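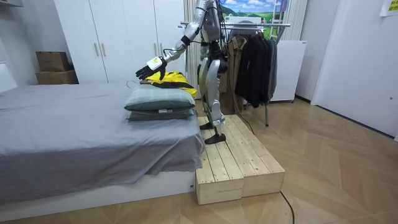

2 min read

Lunville Bedroom Set: README

Maintained by Willy Segers. Last touched in October, mostly to fix spelling.

What it covers

Putting clothes away in one small room. A garment starts on the bed or on the rail, and ends up in the other place. That is the whole plot. There are 738 clips, cut to 20 seconds each, so anyone hoping for a full wardrobe reorganization should look at Cisternas, which has drawers.

The room

Herringbone floor, gray sheet on the bed, two pillows in greens that almost match. The pine steps beside the bed are unfinished and have knots in them. The rack is chrome and shows reflections along the bar, so expect bright streaks if you segment by color.

The clothes

Yellow is over-represented. It is easy to find against gray bedding, and I was the one picking.

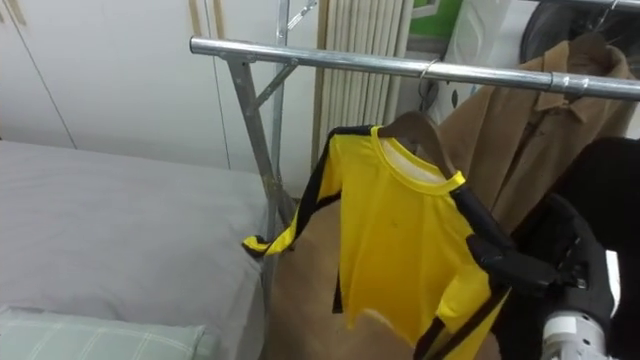

Coats are the other weak spot. Buttons are labeled only when fastened, and "collar" means anything near the neck - I tried to be stricter in the Stovosberg release and got two complaints.

Labels

garment, start, end, hanger (yes/no), notes. The notes field is free text and reads like it. "Crumpled" and "loosely folded" were used interchangeably until someone at Zuno asked what the difference was. Treat them as one class.

Known problems

Version 2 renamed "rail" to "rack" in half the files. Sorry. The other half is next.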